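Folding Tips I Tried So You Can Skip Most of Them

Posted February 1, 2025 by Deolinda Cunha

Every few months somebody announces a new way to fold clothes, and every few months I fall for it. Last September I decided to keep score. I took the advice I'd been clipping and saving, did each thing for a couple of weeks on our regular laundry, and wrote down which habits stuck. Very few did.

The folding board

I bought one from Gullby, the kind with hinged flaps. It makes a nice square T-shirt. So does laying the shirt down and folding it, and then you don't have to find somewhere to keep a folding board. If you stack shirts on open shelves and it bothers you when the edges don't line up, you may get some use out of it. Mine is behind the dryer.

Standing things up in the drawer

This one has fans who will not hear a word against it. You fold everything into a little packet and file it upright like index cards. In a full drawer it works well and you can see what you own. In a drawer that's half empty, which is what you have by the end of the week, the packets slump over and you're back to a heap. A shoebox on its side or a bookend will hold them up. I do it for T-shirts and gave up on it for sweaters, which are too thick and spring open.

Folding straight out of the dryer

True, annoyingly. I wanted this to be an old wives' tale. Cotton pants left in the basket overnight had creases I could not smooth out by hand, and the same pants folded warm were fine. If you can't get to the load, at least pull out the shirts and pants and lay them flat over the back of a chair. Towels and socks can wait as long as you like.

The two-corner pull

You take the garment at two corners, lift, give it a tug sideways, and set it down flat before you fold anything. Plenty of sites present this as a secret. My mother did it without comment for her whole life. It does help, though, and mostly with the dark heavy stuff where you can't see a wrinkle until you've already folded it in. Some pointers from doing it badly:

Pull along the seam or the hem. If you pull across the middle of a knit you'll stretch it.

Set the bottom edge down first and let the rest follow. Dropping the whole thing at once traps a diagonal fold right across the middle, and you have to start over.

Clear the rest of the pile to one side first. A sleeve from the next shirt will always find its way under.

Use a table. I tried it on the bed and the cloth just sinks into the blanket. A light tabletop is best for dark clothes, as you can see where the edge is and whether it's running straight.

Spray starch, wrinkle spray, and so on

I tried two. The Titov one smelled like a hotel lobby and the other did about what a damp washcloth does. Water in a spray bottle, a quick mist, smooth with the flat of your hand, leave it alone for a few minutes. Save the money.

Tissue paper between layers

People swear by this for packing and for storage. For a wool suit in a garment bag, fine. For ordinary shirts in a dresser I noticed no difference whatsoever, apart from tissue paper all over the bedroom.

Folding by drawer width

Measure the drawer, decide how many stacks you want across, and fold to that width every time. It sounds fussy and I resisted it. Of all the advice on this page it has made the most lasting change, and it costs nothing. I cut a strip of cardboard to the right width and keep it on the laundry table. Jaime Seixas sent me that one after my closet post, so credit where due.

Rolling

Good in a suitcase. At home, rolled pants come out looking slept in. Rolling saves space only if you roll tightly, and tight rolls crease. I have read many cheerful claims to the contrary and I'd like to see their pants.

So my laundry routine is now the warm dryer rule, the two-corner pull on anything dark, and the cardboard strip. If you have a method you think I've been unfair to, write in, but please say how long you've kept it up.

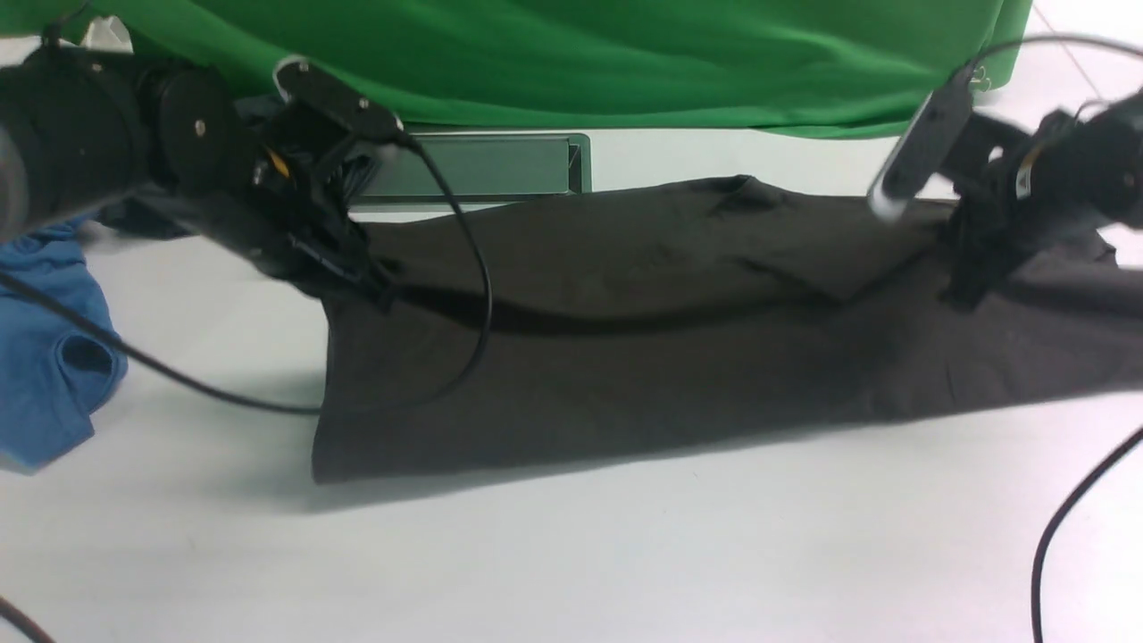

Valter Azevedo: I'll stick up for rolling. I've rolled my jeans for 4 years and they look fine, but I do fold them in half lengthwise first and lay the seams together. Skip that and yes, they come out a mess. Agree with you on the tissue paper.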